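Virkilwood Lounge Tables and Cube Seats

Furniture for lobbies, break areas and the wide bit of hallway where everyone ends up talking anyway
Page updated February 13, 2023

Overview | Colors | Sizes | Care | Ordering

Virkilwood is the low lounge range from Astska, and it's the one we get asked about more than anything else we carry. It's colorful, it's sturdy, and it makes people sit down – which is half the battle in a lobby. The range has two kinds of low table and one cube seat, and they all sit happily next to each other in any mix you like.

The tables

The large Virkilwood is the one we love most. The top is made of several panels in different colors, set at angles, so no two sides of the table look quite alike (walk past it from the elevator and then from the stairs, and you'd swear it was two tables!). The panels meet at plain seams that you can run a cloth straight across. Some panels slope down at the edge, so keep cups and laptops on the level parts.

The small Virkilwood comes in a single color and holds a drink, a phone and not a lot more. Put it next to a seat, or park it beside the large one when a group grows.

The cube seat

Plain, square, low and very easy to move. People use them as seats, as footrests and as somewhere to drop a bag, and they're good at all of it. Felt pads are included, five per cube, so you have one spare.

Colors

Lime green
Mustard yellow
Slate gray
Light gray
Dark gray

Lime is the bold one and we'd say go for it, especially if your walls are white. If you're nervous, order the large table in the standard mix of gray, mustard and lime and keep the cubes dark gray. You can add a lime cube later.

Sizes

Cube seat: 21 lb
Large table: ships in two boxes, allow 24 inches of clear space on every side so people can get in and out
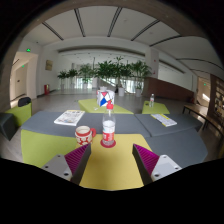

We also get asked what to put on them, and the answer is whatever people bring. A newspaper, a mug, somebody's water bottle. The Poduval coasters come in red and look great against the mustard panel, so we sell them alongside.

Care

Wipe with a damp cloth and mild soap. Skip scouring pads, especially along the seams. For pen marks, Hivix surface cleaner is what we use in our own showroom – a small dab is plenty.

Ordering

Item 171, Virkilwood large table. Small tables and cubes are listed separately under the same range. A new batch of lime cubes is due in May, and you can reserve from it now.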